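Pale Surfaces and Other Promises
Speaker notes, Rudd Home Workshop evening, 03/04/2023

Opening (no slide yet, let people sit down)

Thank them for coming out on a work night. Ask who has a white or cream worktop at home. Then ask who would pick it again. Wait for the hands to go down. If they don't go down, fine, say I'll try again at the end.

I'm going to be a bit of a grump tonight about light-colored surfaces. Tables, counters, desks, shelves. I own two of them. I bought both after reading the same articles you did.

Slide 2: What we were told

Three claims turn up again and again, and I've put them on the slide in the wording of the Plisar catalog. A pale surface makes a room look bigger. It shows dirt, so you clean it sooner. It makes you keep less stuff on it.

Read them out slowly. Don't comment yet.

Slide 3: Bigger than what?

A small room with a pale table in it is a small room. I'll grant that it feels lighter on a gray morning. I won't grant bigger. When I swapped my dark table for a cream one I still had to turn sideways to get to the window.

The catalog photos are taken with all the chairs pulled out of the room. Have a look next time. Where are people meant to sit?

Slide 4: It shows dirt

This one I half believe. Pale surfaces show dark crumbs, coffee, ink and pet hair. They're hopeless at showing flour, salt, sugar, plaster dust and limescale. My old dark table showed all of those and hid the coffee. So you're choosing which mess you get to see.

And does seeing it make you clean it? Ferkoteo ran a reader poll in its June newsletter and 81 people wrote in to say they wiped down more often after going pale. Those are people who read a newsletter about countertops. I'd like to hear from everyone else.

Mention my own log here. For 22 days I wrote down each time I wiped the cream table and why. Most of the entries say "people coming over." The color of the table doesn't come into it much.
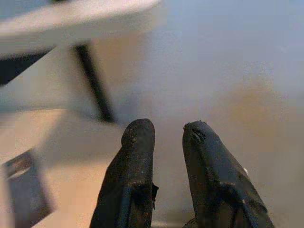
The other thing about seeing dirt is that you start scrubbing at things that aren't dirt. Scratches, faded patches, the ring from a hot mug. I spent most of one evening on a mark that was in the finish itself, and when I was done the mark was still there with a dull patch all the way around it. Go gently. Try a damp cloth, then a little dish soap, then stop and look at it in daylight before you reach for anything with grit in it.

(If somebody asks about baking soda: it's a mild abrasive. I use it. I wouldn't use it on anything shiny that I liked.)

Slide 5: You'll keep less on it

No. I'm sorry. I've tested this one the longest and I don't buy it.

An empty surface is an invitation. Mail goes there, keys go there, the thing you mean to return to the store goes there. What changed with mine was that the pile looked worse, so I moved the pile to a chair. The table photographed very well after that. The chair was unusable until the holidays.

Pause here. This usually gets a laugh and I always start the next bit too early.

What did work, a little: deciding where the mail goes before it comes through the door. I have a plain tray by the coat hooks. It fills up and I empty it when it won't take any more. I don't have a system beyond that and I'm suspicious of people who do.

Slide 6: The price

The Ukisard tabletop in my notes was listed at 2596, delivered, before anyone had fitted it. The same size in a darker finish was 2000. I asked in the store what the difference paid for and was told "the look." I wrote that down word for word.

I'm not telling anyone they were cheated. If you love it, you love it. But a person standing in a kitchen store should be able to ask what the extra money does, and get a reply with a noun in it.

Slide 7: If you still want one

Get a sample and live with it for a couple of weeks. Put it where the real one would go. Cut a tomato on it, leave a teabag on it overnight, set your keys down the way you always do. Stores will lend you a piece if you ask twice.

Look at it under the bulb you have now. I picked cream in the store and got yellow at home.

Ask what you're allowed to clean it with, and get that on paper. "Wipes clean" is on nearly every label I've read and I've never found out what it rules out.

Skip the matching shelf until you've had the table for a year.

Questions

Likely ones: grout (I don't know, and I'd rather say so), painted wood (chips at the corners first, touch it up before the chip gets wet), and whether I'm going to replace mine. I'm not. It cost too much and the window side still looks good before breakfast.

Ask for hands again, same question as the start. Collect the sample pieces before people leave, we lost four last time.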